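Sitting Down Together: How Living Rooms Changed in One Street
Project report by Kaede Honda and Karim Moussa
January 18, 2021

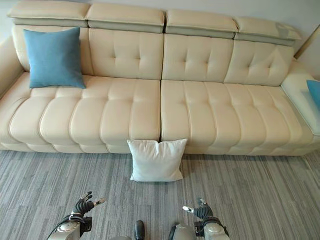
Fig. 1. Cream leather sofa with four headrests.

We picked living rooms for our local history project because everybody has an opinion about them, and wow, did we get opinions! Our question was simple: what did families in Clarkance Road look at when they sat down in the evening, and when did that change?

We began in the school archive with a box of letters and a furniture catalogue from Katayama, a shop that used to stand on the corner. The catalogue was our favourite find by a mile. It has 108 pages and hardly a sofa in it before page 67 – it's all upright chairs, meant to go round a fire. Our teacher, Mitsuko Ishida, let us scan the best pages for the display.

Then came the interviews. We spoke to three households by phone and wrote up everything they told us, which came to more than 2,000 words (our hands ached). Tetsuya Arai grew up in his grandparents' house and remembers the front room being kept for visitors. Children were allowed in on Sundays, with clean socks. The rest of the week the family squeezed into the kitchen, where the radio was.

Miyuki Mizuno's family did the opposite. They knocked the two downstairs rooms into one and bought the longest sofa that would go through the door. She told us the television decided where everything went after that, even the plants! Her mother still complains about the lost fireplace.

What surprised us most was how much people cared about who sat where. All three households had a "dad's chair" or a "gran's end", and two of them still do.

We'd love to carry on in February and ask about kitchens. We would also record the calls next time, with permission, as writing while listening is really hard.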